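Lesezeit: 2 Minuten

Was ich beim Tag der offenen Tür für meine Küche gelernt habe

Im Mai war ich bei der Firma Vullik in Stimberg. Dort hat man gezeigt, wie ein Roboter mit Sachen aus dem Haushalt arbeitet, und ich bin eigentlich nur wegen dem Kaffee hingegangen. Nach Hause gekommen bin ich mit einem vollen Notizzettel.

Tipp 1: Becher tief greifen. Viele Leute fassen einen hohen Becher oben am Rand an. Mit einem glatten Metallrand ist das unsicher, besonders mit nassen Fingern. Besser fasst man ihn am Körper, wo die Oberfläche matt ist. 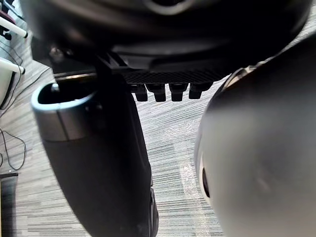 Tipp 2: Zuerst den Platz frei machen, dann erst den Becher nehmen. Die Vorführerin hat das 5 Mal wiederholt, und ich habe gelacht, aber bei mir zu Hause suche ich oft mit dem heißen Tee in der Hand eine freie Stelle.

Tipp 3: Kabel gehören nicht auf den Weg. Wer einen Wasserkocher mit langer Schnur hat, soll sie hinten zusammenbinden. Ein Stück Klettband genügt.

Tipp 4: Langsam loslassen. Der Becher soll ganz stehen, bevor die Finger aufgehen. Meine Kinder üben das jetzt mit Wasser, und der Lappen liegt daneben.

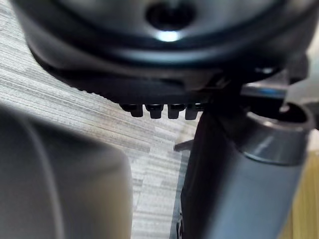

Vorführung bei Vullik: der Greifer bei der Arbeit, dahinter der Teppichboden.

Tipp 5: Metallränder nach dem Spülen gleich abtrocknen. Bei kalkigem Wasser bleiben sonst Flecken. Wenn schon welche da sind, hilft ein Tuch mit etwas Essig, danach mit klarem Wasser nachwischen.

Der Eintritt war frei. Wer hinfahren möchte: die nächste Vorführung ist an einem Donnerstag, der Bus 153 hält vor dem Tor.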